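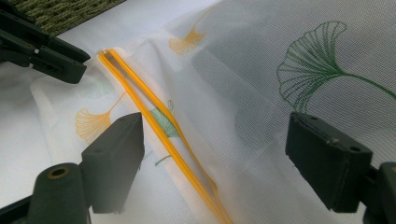
## 4. Bags Kept for No Stated Purpose

### 4.1 What households said

The interview guide asked each of the 121 households to name the purpose of every reusable bag in the home. We had allowed ten minutes for this question. It took, in the worst case, an evening and part of the following morning, and it produced the category this section is concerned with, which we had not planned for and did not at first want.

Most bags had a job. Grocery bags carried groceries, gym bags carried shoes, and one very large blue bag in Irnau carried other bags. The trouble began with the remaining 308, which respondents could locate without difficulty and defend at some length, but to which they could assign no task. The commonest answer was some form of "it's for when we need it." Asked when they had last needed it, respondents tended to change the subject or offer us coffee. We have coded these replies as *deferred use* and, following a long argument between the authors, have not coded the coffee.

Deferred-use bags were rarely stored alone. They lived inside drawers, inside suitcases, on the hooks behind doors and, very often, inside each other. The nesting habit made the inventory harder than it should have been. Two interviewers working the same closet in Awad reached different totals and each declined to accept the other's. The figures reported here are from a third visit, at which both were asked to wait in the hall.

### 4.2 The zipper as a reason to keep

Earlier work on household clutter has mostly treated bags as a single class of object, sorted by size. Our respondents did not see them that way. What mattered to them was the closure. A bag with an open top was described as "just a bag" and was given away cheerfully. A bag with a zipper was described as "a good bag," even where the rest of it had little to recommend it. Drawstrings fell in between, and snaps inspired no feelings we could detect.

The bag in Figure 4 is typical of the kind that drew the "good bag" response. It is a translucent white mesh printed with ginkgo leaves, and its bright yellow-orange zipper is easily the loudest thing about it. Color of this sort came up often in the interviews. Several people told us that they kept a bag for its zipper color alone, then looked a little surprised to hear it said aloud, and one asked us to strike it from the record. (We did. The remark above belongs to the others.)

Whether the zipper worked was a separate question, and a less important one than we had expected. Of the 308 bags, 69 could not be closed by any member of the household in our presence. In most of these homes the fault was known and had been known for years. Respondents spoke of getting it fixed in the same tone they used for learning the piano. Only one household had ever taken a bag in for repair, and the shop had suggested, politely, that a new one would cost less.

We draw two points from this. First, a zipper appears to work as a promise, made by the object, that its contents will some day be worth closing in. Second, the promise survives the zipper. A broken fastening did not move a bag from the "good" pile to the "just a bag" pile in any of the sorting exercises, even when we hinted.

### 4.3 Where the bags came from

Purchase accounted for a minority of the deferred-use group. The rest arrived as packaging, as gifts, as the outer layer of a gift, or by a route that respondents described as "it was here when we moved in." The Neleo chain, which for several years sold its bed linen in zipped pouches, was mentioned so often in Irnau that we added a separate code. The linen had in many cases worn out and been thrown away. The pouches were in excellent condition.

Ikico, a mail-order seller, had a similar presence in Awad, where its December catalog orders came with a small bag that buyers had not asked for. Opinions of the bag were mixed, but opinions of throwing it out were not. One respondent owned eleven and had labeled them.

We had assumed that free bags would be valued less than purchased ones. The sorting exercise gave no support for this. If anything, free bags were defended more warmly, perhaps because no price could be set against them. A bag one has paid for can turn out to be a bad buy, while a bag that came with the pillowcases is pure profit and is held on to accordingly.

### 4.4 Limits of the inventory

The sample leans toward people willing to let strangers go through their closets, a group with habits of its own. We also relied on respondents to tell us when the search was over. At least four households contacted us afterward to report further finds, usually behind something, and these late bags are left out of the count.

The definition of a bag gave more trouble in the field than it had on paper. We excluded pencil cases, pillow covers and anything with a frame. A respondent in Irnau objected to the exclusion of pillow covers on the ground that hers had a zipper and held bags. The coding manual was silent on the matter, and her closet is recorded under "other," along with the blue bag's larger cousin and a tent.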